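Categories: Robot manipulation | Grasp failures | Articles needing additional sources

False release is a fault in pick-and-place robots in which the control software records an object as let go while the object is still held, or as held when it has already dropped. The term is used mostly for two-finger grippers working over open containers such as baskets and trays. It is sometimes called a phantom place, although some authors keep that name for the second case only.

Background

The fault became a subject of argument through the Flosumano trials, a series of block-sorting runs carried out at the Macapagal workshop. The task was a plain one: colored blocks were to be moved one at a time from a cloth-covered table into a basket. The trial software, Jatska, decided whether a block had been released by reading the opening of the fingers and nothing else. If the fingers were wide enough apart, the place was scored as a success.

A review dated Jun 25, 2024 went back over the recordings and found 7 runs marked successful in which the block had not been set down as logged. In 3 of them it had stayed against one finger and been carried back out over the table. In 2 it had fallen during the approach and lay on the cloth while the arm finished its motion over the basket. The remaining 2 could not be settled from the recordings.

Causes

The usual explanation is that finger opening is a poor stand-in for contact. A light block with a smooth face can cling to a finger pad or be pushed along by it, and the opening value looks the same either way. Woven baskets add a second difficulty, as the floor is uneven and a block that stands tall may lean when the fingers part.

The Briltitz group, which supplied the pads used in the trials, blamed worn pad surfaces. The claim is weak. Pads were replaced before the last set of runs and the fault still appeared in that set. No wear measurements were ever released, and the group's statement does not explain why the software accepted a dropped block as a placed one.

Safety

False release is often described as a data problem with no bearing on safety. This holds for small blocks at low speed and for little else. An arm that believes its gripper is empty may move off at full travel speed, and a person reaching into the basket has no warning that something is still held above it. A status light on the gripper or arm reports the state the controller believes in, so it is no help when that belief is wrong.

Proposed remedies

Later versions of Jatska added a short wait and a camera check after each release. The developers reported in December that this had removed the fault. The report covered one table, one basket and one set of blocks, and it gave no count of good places wrongly rejected. Whether the check works with darker objects or in poor light has not been shown. 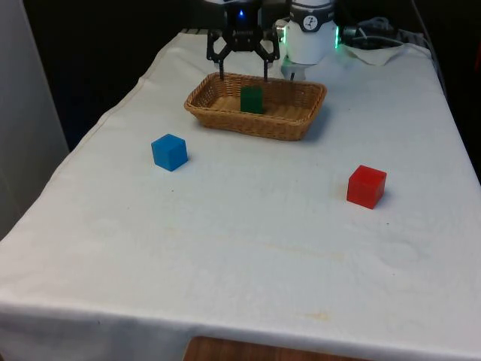 Two-finger gripper over a wicker basket holding a green block, with a blue and a red cube on the cloth outside it.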